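蔬菜高汤

蔬菜高汤，又称素高汤、菜汤底，是以蔬菜、菌类和香草在水中加热萃取而成的汤底，不含肉类、禽类或鱼类。它在烹饪中用来代替清水，为汤、炖菜、烩饭、酱汁和谷物类菜肴提供底味。与骨类高汤相比，蔬菜高汤几乎不含胶质，冷却后不会凝结，口感较轻，煮制时间也短得多。

名称

中文里“高汤”一词原本多指以鸡、火腿、猪骨等熬成的汤，素菜馆为示区别，常称“素高汤”或“素上汤”。寺院斋菜中的同类汤底多以黄豆芽、香菇、笋根熬制，有的地方叫“豆芽汤”或“鲜汤”。英语中的 vegetable stock 与 vegetable broth 在日常使用时界线模糊。较严格的用法中，前者不加盐，作为半成品使用；后者已经调味，可以直接饮用。中文译本对两者的处理并不统一，菜谱中常见“蔬菜汤底”“蔬菜清汤”“蔬菜高汤”混用的情形，读者需要从用盐量判断所指。

原料

西式做法的基本原料是洋葱、胡萝卜和西芹，通常按二比一比一的重量搭配。韭葱的绿色部分、茴香头、欧防风、番茄和蘑菇也很常见。香料一般使用月桂叶、百里香、欧芹梗和整粒黑胡椒。中式做法偏重鲜味，主料为黄豆芽、干香菇、鲜笋、白萝卜和甜玉米，有时加入少量红枣或甘蔗以增甜味。日本的昆布高汤以昆布冷浸或低温加热制成，严格来说属于海藻类汤底，但在素食烹饪中常与蔬菜高汤归为一类。

并非所有蔬菜都适合长时间加热。卷心菜、西兰花、花椰菜、抱子甘蓝等十字花科蔬菜久煮后会释放含硫物质，气味浓重，容易盖过其他材料。白萝卜虽同属此科，但味道较温和，在东亚做法中仍被普遍使用。甜菜根会把汤染成深红色。马铃薯和南瓜含淀粉较多，会使汤变浑。青椒和朝鲜蓟煮后带苦味，用量宜少。洋葱皮能令汤色转为金黄，但放得过多会带涩味。

厨房中处理蔬菜时剩下的边料，如胡萝卜头、香菇柄、芹菜叶和玉米芯，可以冷冻积存，用来熬汤。边料须洗净，已经腐烂或发霉的部分应当去掉。完全用边料熬成的汤味道每次不同，不少厨师会另加一颗完整的洋葱和一根胡萝卜作为固定的底子。

制法

蔬菜高汤的制法可分为生煮、炒煮和烤煮三类。

生煮法将切块的蔬菜直接放入冷水，加热至微沸后转小火。汤色浅，味道清淡，适合做清汤和浅色酱汁。炒煮法先以少量油把蔬菜炒软，再加水熬煮。油脂有助于溶出部分香气成分，汤味较圆润，但表面会有浮油，需要撇去。烤煮法把蔬菜放入烤箱烤至边缘焦褐，再移入锅中加水，烤盘上的焦化物也用水化开一并加入。这样得到的汤呈琥珀色或褐色，味道较重，多用于炖菜和深色酱汁。

蔬菜切得越小，出味越快。切成一厘米见方的小丁，微沸四十分钟即可；切成大块则需要一小时左右。煮制过久并不能使味道更浓，叶类香草反而会发苦，所以欧芹、芫荽等宜在最后十分钟放入。全程应保持微沸，水面只有零星气泡。大火翻滚会把蔬菜煮烂，汤色随之变浑，过滤后锅底也会留下较多沉渣。

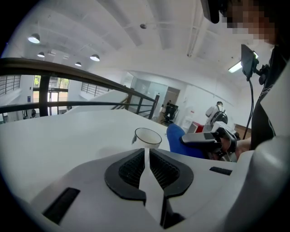
熬好的汤应尽快过滤。需要清澈的汤底时，可在细筛上垫纱布，让汤自然滴落，不挤压菜渣。若汤是用来煮浓汤或豆类，轻压菜渣可以多得到一些汤汁，对成品影响不大。过滤后的汤可以继续加热浓缩，收至原来体积的一半或四分之一，用时再兑水。浓缩会同时提高盐的浓度，因此需要浓缩的汤在煮制阶段不应加盐。

使用高压锅时，水量不得超过锅体的最高刻度，上压后煮十五分钟，然后自然泄压。高压锅熬出的汤味道较浓，颜色也较深，但香草气味的损失比较明显。慢炖锅适合在夜间使用，低温档煮六至八小时，汤色清亮，胡萝卜和洋葱的甜味较为突出。

鲜味来源

动物性高汤的鲜味主要来自谷氨酸和肌苷酸。蔬菜高汤缺少后者，通常依靠谷氨酸含量较高的材料补足，包括番茄、昆布、洋葱和豆芽。干香菇在浸泡和加热过程中产生鸟苷酸，与谷氨酸同时存在时，鲜味会明显增强，这是素高汤中常把香菇与昆布或豆芽同用的原因。干香菇以冷水浸泡过夜为宜，浸泡水沉淀后取上层倒入汤中，底部的细沙弃去。

酱油、味噌、营养酵母和发酵豆豉也可以增鲜，但都会改变汤色和咸度，一般在使用时再加。硬质奶酪的外皮有时也被放入汤中同煮，这类汤对蛋奶素食者适用，对纯素食者则不适用，而且部分奶酪在生产中使用动物凝乳酶，不属于严格意义上的素食原料。

地方变化

各地的蔬菜高汤在主料上差别较大。江浙一带的素菜馆以笋和黄豆芽为主，汤色略白，用于煨面筋和豆腐衣。广东做法常放甜玉米、胡萝卜和马蹄，味道偏甜。西南地区用各种野生菌熬汤，有些菌类必须彻底煮熟才能食用，不宜与蔬菜边料混煮。地中海沿岸的做法多用番茄、茴香头和大蒜，并加入橄榄油。厨师埃瓦里斯托·塞拉（Evaristo Serra）在其教学讲义中把这类汤分为“白”“金”“褐”三种，对应生煮、炒煮和烤煮，并主张烩饭只用金色一种。这一分法在部分烹饪课程中沿用，但各校对颜色的界定不尽相同。

用途

蔬菜高汤最直接的用途是做汤，如蔬菜浓汤、豆汤和面汤。煮米饭、藜麦、大麦和古斯米时用它代替清水，可以省去部分调味料。烩饭需要分次加入热汤，冷汤会使锅内温度下降，延长烹煮时间。炖煮豆类时宜用无盐高汤，待豆子变软后再调味。炒菜时加一两汤匙高汤可以防止粘锅，也能帮助勾芡均匀。

在非素食菜肴中，蔬菜高汤同样常用。煮鱼和贝类时，味道过重的骨汤会掩盖食材本味，厨师往往改用加了白葡萄酒和柠檬的短时蔬菜汤，法餐称为 court-bouillon。这种汤只煮二十至三十分钟，酸味较明显，用后一般不再保存。

成品与浓缩品

市售产品有盒装液体、膏状、粉状和块状几种形式。块状和粉状产品的含盐量普遍较高，使用时应先按说明兑水，再决定是否另外加盐。液体产品中洋葱和胡萝卜的比例差异很大，有的甜味过重，不适合做清汤。选购时可查看配料表中蔬菜与盐、糖的排列次序，次序越靠前，含量越高。对芹菜过敏者应特别留意，芹菜在这类产品中使用普遍，有时仅以“香辛料”或“蔬菜粉”一项列出。

家庭也可以自制浓缩膏，方法是把胡萝卜、洋葱、芹菜和欧芹打碎，按蔬菜重量的20%加盐，装瓶冷藏。使用时一茶匙兑一杯热水。由于盐分高，膏体在冷冻室中不会冻硬，可以直接用勺取出。

保存

过滤后的高汤应迅速降温，可把锅放入冷水盆中，并不时搅动。完全冷却后装入有盖容器，冷藏可保存三至四天。冷冻保存以三个月内用完为宜，时间更长仍可食用，但香气逐渐减弱。装瓶冷冻时须留出空间，避免液体结冰膨胀使容器破裂。用制冰格分成小份冷冻，适合炒菜或调酱汁时少量取用。解冻后的汤应煮沸后再使用，不宜反复冷冻。

汤面出现气泡、黏丝或酸味时应当丢弃。加入豆芽和菌类的汤变质较快，夏季在室温下放置不应超过两小时。

参见

高汤、昆布高汤、味噌汤、调味蔬菜、香草束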